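Snack Sorting at Horkside: Progress Report for April

To: Belkadi Workplace Fund
From: Trilent, Horkside site office

You gave us 3 goals in your award letter and asked for plain language. The snack supply at Horkside used to live in one drawer, along with a stapler and a great deal of resentment. Goal one was to get it out of the drawer. That was met in the first week, and the stapler has been returned to general service.

Goal two was to give each kind of snack its own container. We bought 5 from Drondis, and 4 came with lids that fit. The fifth lid fits something, and Drondis is looking into what. We have not been charged for it.

The sorting itself is slower than planned. We budgeted 20 minutes per restock and have yet to manage it, mostly on account of the wrapped bars, which get put down wherever the person unpacking them runs out of patience.

Sorting on the butcher-block bench

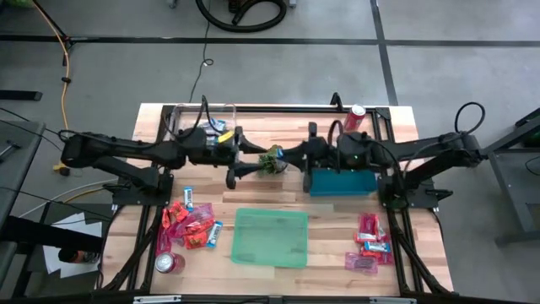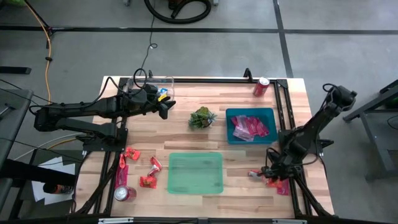
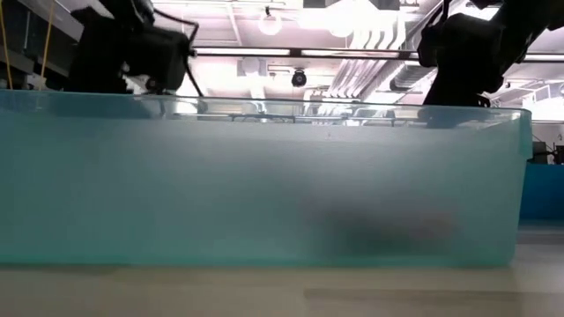
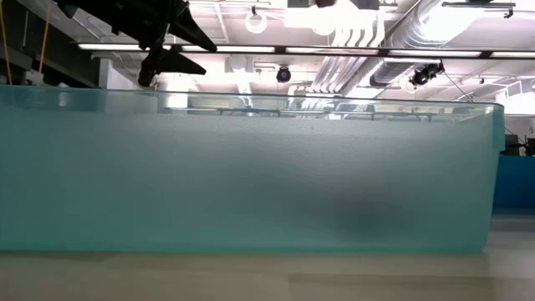 Goal three, labeling, is where the remaining money will go. Our first idea was to skip labels and trust see-through plastic, which is cheaper and looks tidy in a catalog. The clear container does the job, and the blue and white packets in it can be picked out from across the bench. The frosted blue-green plastic is another matter: whatever is inside shows up as a dark smudge, and a smudge could be lunch or could be lightbulbs. Frosted sides will therefore get a large printed label on the long face, and clear ones will get nothing.

Drinks remain unresolved. Red cans have no container under the current plan and stand where they are put. We would like to move a small part of the label budget to a can rack, and ask for your approval before the next order.

The potted greenery was not in the grant and has not been billed to it.

Still to do before the next report:
Print and fix the labels
Settle the lid question with Drondis
Write a restocking note short enough to be read
Decide who refills on Sunday, when the office is shut and the snacks go down anyway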